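Floltanberg pear growers face new storage rule from April

Wednesday, December 11, 2024

Growers in the Floltanberg district will have to record the firmness of every lot of pears going into cold storage, under a rule that takes effect in April. The district packing office said the measure applies to all storage sites, including those run by single farms.

The rule covers 2,738 acres of orchard. Lots must be tested within six hours of arrival, and the readings kept for three years. Until now only lots sold outside the district needed a written record.

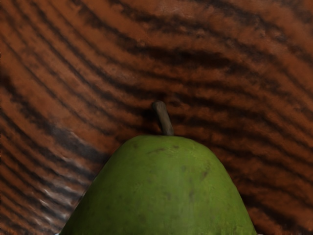
Yakubu Odukoya, storage inspector at the packing office, said most losses last season came from fruit picked late and stored with firmer lots. "A mixed room ripens at the pace of its softest fruit," he said. "We want the readings before the door is closed, while the lots can still be moved."

The office put last season's losses at around 745 tons, mainly at sites near Ronik. Core browning accounted for the largest share, followed by shrivel at the stem end. Scald was minor.

Sites may use either hand-held or bench testers – both must be calibrated before each picking period. Farms that share a cold room can file one record for the room, provided each lot is listed separately.

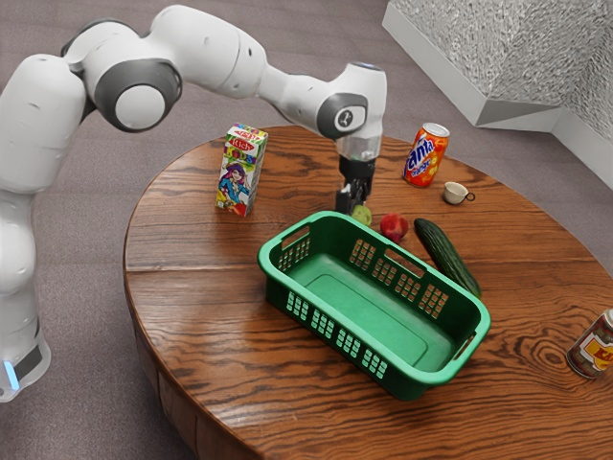

A green fruit and a green basket on a round wooden table.

Draft forms are available at the Ronik and Ellureo offices. Comments on the forms will be accepted until the end of the month.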